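Call for Participants: Teleoperation Study on Grasp Approach

Jultumus is recruiting adult participants for a study of how people guide a robot gripper using only the view from the wrist. The work is part of the Birken project and follows a pilot in which 40 operators completed the same tasks with a fixed overhead view. Operators using the wrist view corrected their approach later and closed the fingers at less consistent heights. The new study tests whether a short practice block reduces that spread.

Method

Each participant completes 2 sessions at our Arnaud site. In each session you steer the arm with a hand controller while watching a monitor. A trial starts with the gripper open over a white table and ends when you press the stop pedal. Position, finger opening and time are logged throughout. Half of the participants receive the practice block before the first session, and the other half receive it after the second. Assignment is random.

The wrist view shows both black fingers, and depth has to be judged from their tips against the tabletop.
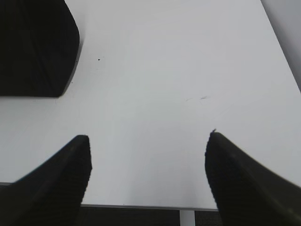
Who can take part

Age 18 or older
Normal or corrected vision
Able to use a hand controller with either hand
No previous paid work as a robot operator

Experience with video games is recorded on the intake form but does not affect eligibility. People who took part in the pilot cannot be included.

Payment

Participants receive $133 after the second session. Anyone who withdraws after the first session is paid half. Parking is free at the rear entrance.

Data

Logs are stored under a participant number. The form linking numbers to names is kept separately and destroyed when the analysis is complete. Results will be reported by group. A summary will be sent in December to participants who ask for one.

How to apply

Complete the intake form on the Bidbridge listing by 9/27/21. Include the hours you are available and state whether you are left- or right-handed. Selected applicants will receive a consent form and a choice of session times by email.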